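Supplier Forum > Equipment and Services Under Evaluation > Nartey shelf-picking service, pilot feedback requested

EBellis_Procurement
Member institutions have been invited to comment on the Nartey shelf-picking service before the framework is renewed in July. I am opening this thread on behalf of the Mikenwood purchasing group. The service consists of a leased mobile arm, a two-finger gripper with ribbed pads, and remote support during store hours. The quoted fee is 3,215 per month for each site. Please confine remarks to performance, contract terms and staffing. Questions concerning the Brarley floor scrubber belong in the separate thread.
Eleri Bellis

gallden_ops
Gallden has operated one unit in the household aisle for 5 weeks. Our assessment is favorable with reservations. Boxed goods present no difficulty. Large bottles require more attention, as the bottle must be taken near one end and the weight of the liquid moves as the arm turns. We have asked the supplier to state in writing how the grip setting is chosen for each product, and a reply is pending.

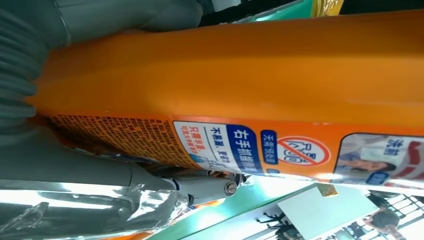
Gripper holding an orange laundry detergent bottle at one end, teal shelf edge below.

The label side was left mostly clear in this grasp, and our staff regard that as desirable. The printed panel with the blue banner (右手抓握) remains readable. Store policy is that any item handed to a customer should arrive with its label undamaged, and we would want the same standard written into the service agreement.

Stockroom_67
With respect to the previous post, I do not consider a single good grasp to be evidence of very much. The relevant figure is how many picks are completed without a member of staff stepping in. Has Gallden kept such a record?

gallden_ops
A record is kept. We logged 300 picks in the household aisle and I have requested permission to circulate the results. I would prefer not to quote a rate here until that permission is given. I can state that most interventions concerned soft refill pouches. Bottles were a smaller share.

r_facilities
Our site declined the pilot, and the reason may be of use to others. The service agreement makes the store responsible for spills caused by a dropped item, including cleaning and lost trading time. In an aisle of liquid detergent that is a considerable exposure. The clause was not altered when we objected to it.

Stockroom_67
I agree with r_facilities. I would add that the replacement period for gripper pads is not defined anywhere in the document we received. Ribbed pads collect residue, and someone has to clean them. Is that the store or the supplier?

gallden_ops
The store. Our closing team wipes them down at 9 p.m. It is a short task, but it was not mentioned at the time of signing and had to be added to the duty sheet afterward. As to the spill clause, ours was amended. Liability is shared up to the value of one monthly fee. I am surprised that the same wording was not offered to all members.

r_facilities
It was not offered to us. I would ask that the purchasing group establish why.

EBellis_Procurement
Thank you. Two matters will be raised with Nartey on behalf of all members: the spill clause, in the amended form accepted for Gallden, and a stated replacement period for pads. I do not share the view that the pilot should be suspended in the meantime, as has been suggested to me privately. Sites with a unit in place may continue under their present terms.

Stockroom_67
For the record, the suggestion was mine and I stand by it. A service should not be extended to further aisles while the question of liability is open.

EBellis_Procurement
Noted. No further aisles will be added before the supplier has answered. Members who hold intervention records for liquids or pouches are asked to send them to the Mikenwood office, with the product type and container size given for each entry.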